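Friends of Skesano Country Park
Minutes of the summer meeting, August 12, 2021

Held in the visitor centre at Poltura Gate, start delayed a little while people dried off.

In the chair: Quentin Delorme
Apologies were received from the angling club and from the warden for the north side.

1. Minutes of the May meeting
Agreed, with one correction. The new bench is on the Assefa side of the lake, beside the old slipway, and not at the car park end. Signed by the chair.

2. Matters arising
The broken kissing gate at the foot of the beech wood has been mended and swings beautifully. The request for a second dog water tap is still with the council. Quentin will chase.

3. Lake and fishing
A really cheering report from the angling club, read out in their absence. The tench are showing well along the reed bed and day tickets have sold better than last summer: 168 so far this season. The club would like two more fishing platforms on the Assefa side, one of them wide enough for a wheelchair with room to turn. Everyone was delighted with this idea and there was a long and happy discussion about where the flattest bit of bank is (opinions differ, so a group will walk it with a tape measure!).
The club also asked for a reminder to swimmers that the roped area is there for their own safety and ends at the orange buoys. Wording to be agreed by email.
Action: Quentin to write to the council about consent for the platforms.

4. Campsite
The small campsite has 20 pitches and was full on most nights through the school holidays. The comments book is a joy to read. Campers love the owls, the showers less so. The hot water runs out by mid-morning and the push button in the end cubicle sticks. The plumber has been asked for a price for a bigger tank.
It was suggested that three pitches nearest the lane be kept for walkers and cyclists arriving without a booking. Agreed as a trial for next season.

5. Paths and signs
The loop round the lake is in splendid order after all the barrowing of stone in May. The climb to the viewpoint has washed out again below the second bend, and a proper drain is needed across it, as filling the gully with gravel has now been tried twice.
New waymark posts: 17 are wanted, and the price from Zustivix is 55 pounds a post, delivered. Two people thought this steep for a post. The sample was passed round and it was generally agreed to be a very handsome post. Order approved, with the lettering to be cut and painted white so it can be read at dusk.
Action: order to go in this month.

6. Wildlife
Great news from the heath, where nightjars were heard on several evenings. The butterfly walk was our best attended yet and finished with a silver-washed fritillary sitting on somebody's hat for a good five minutes. Pond dipping goes on every week until the end of the holidays and more nets are needed, the long-handled sort.
Himalayan balsam has crept back along the inlet stream. A pulling morning will be arranged before it sets any more seed. Gloves provided, bring your own wellies and a drink.

7. Any other business
a) Could the gate be opened earlier for people who like to walk before work? The warden will be asked.
b) The leaflet map still shows the old toilets. To be put right at the next printing.
c) Warm thanks to the tea hut for the cheese scones.

8. Next meeting
Date to be fixed once the visitor centre bookings for autumn are known. Quentin will send it round with the notes from the platform walk. Anyone wanting an item on the agenda should let him have it in writing a week ahead.

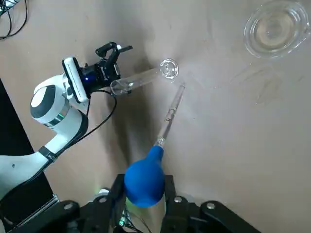 Names for the balsam morning can be left at the visitor centre desk or given to any warden, and children are very welcome if they come with a grown-up.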